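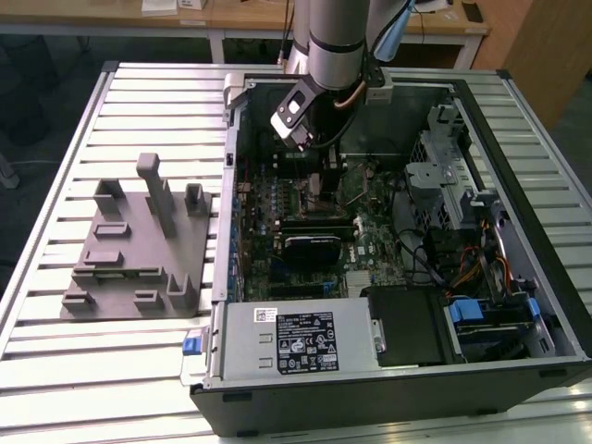

STELLSIDE PARISH COUNCIL

Minutes of the meeting of the Amenities and Highways Working Party held in the Reading Room, Stellside, in October at 7.00 pm

Present: the Chair, five members, the Clerk. Four residents attended for items 1 to 5.

1. Apologies
Apologies were received from two members and accepted. The district councillor had sent word that she would be late and arrived during item 4.

2. Declarations of interest
One member declared an interest in item 6 as a plot holder at Bunting Lane and took no part in the vote.

3. Minutes of the previous meeting
The minutes were agreed and signed, subject to one correction. Under item 9, "Dedley Road" should read "Dedley Row".

4. Public session
A resident of Dedley Row asked when the hedge at the junction would be cut back, as drivers turning towards Grumetport could not see past it. The Clerk reported that the landowner had been written to twice. A second resident spoke in favour of keeping the telephone kiosk by the green and offered to repaint the door. A third asked that the noticeboard key be held somewhere other than the shop, which now closes at midday.

5. The 311 bus
The operator has given notice that the last evening journey from Grumetport will be withdrawn after Christmas. Members noted that it is the only service calling at the Bunting turn after 6.00 pm and that college students rely on it. The district councillor advised that a joint reply with Dedley would carry more weight.
RESOLVED: that the Clerk write to the operator objecting to the withdrawal, and contact Dedley Parish Council with a view to a joint letter.

6. Bunting Lane allotments
The water trough nearest the gate is leaking at the ball valve. Two quotations had been received, one of which did not include the stopcock. There was some discussion as to whether the tenants' association should meet part of the cost. The tenancy agreement was consulted and found to be silent on the matter.
RESOLVED: that the fuller quotation of £400 be accepted and paid from the allotments reserve. The wording of the agreement to be looked at before rents are next due.
Plot rents will remain at £48 for the coming year. One tenant has asked to keep hens. Deferred until the site rules have been found.

7. Footpath to the old quarry
The second stile is unsafe and has been taped off. The county rights of way team has logged the report but has given no date. A member had walked the path and found it passable by the lower gate, though very muddy beyond the culvert.
ACTION: Clerk to ask the county for a date and to put up a notice at both ends.

8. Grass cutting
The contractor has asked for almost £600 more next season to include the verge at the Grumetport end. Members felt that the verge was a county matter. It was agreed to ask for a price without it.

9. Reading Room
The side door is sticking again. The hirers' booking sheet is to be moved to the inner lobby. The Clerk was asked to obtain a price for a second handrail on the front steps.

10. Correspondence
Noted: a letter of thanks from the flower show; an invitation to the Dedley carol service; a complaint about bonfires, to be answered by the Clerk.

11. Items for the next agenda
Hens at Bunting Lane; grass cutting price; noticeboard key.

The meeting closed at 8.50 pm.

Signed .......................... Chair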